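From: Sajib Ranasinghe
To: doom-and-heavy list
Subject: Re: Gorkon reissues - which pressing?

Lakmal Dewan wrote:

> Has anyone got both versions of the second Gorkon album? I have the
> original CD and I'm told the new vinyl is from a different master.
> I don't want to pay for it again if it's the same thing but louder.
> Also, are Lekau still going? I've heard nothing since the split
> single with Bileck.

Lakmal,

I have both. The vinyl is a different master and it's quieter than the CD, at least on my set-up. The drums have more room and you can hear the bass under the solos, which I never could before. Side two suffers a bit on the last track because they tried to fit too much on it. The pressing was 3000 copies and the shop near me still had 2 in October, so there's no great rush.

I wouldn't bother with the coloured version. It costs more and mine had a lot of surface noise, so I sent it back.
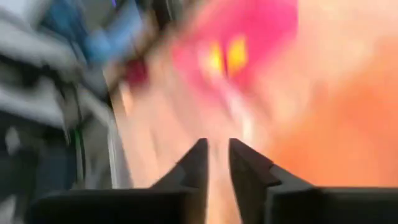 Lekau

Still going, with a new drummer. Nanayakkara left after the split single and now plays guitar in Bileck full time. I saw Lekau play to 50 people at most in a room above a pub and they did four new songs. Three were in the old slow style. The fourth was much faster and sounded closer to the first demo, and I liked it best.

They said from the stage that the album is recorded but not mixed. The last one took them two years from that point, so I'm not holding my breath.

If you want the Bileck side of the split on its own, it's on their tape of odds and ends, with a longer intro.

Sajib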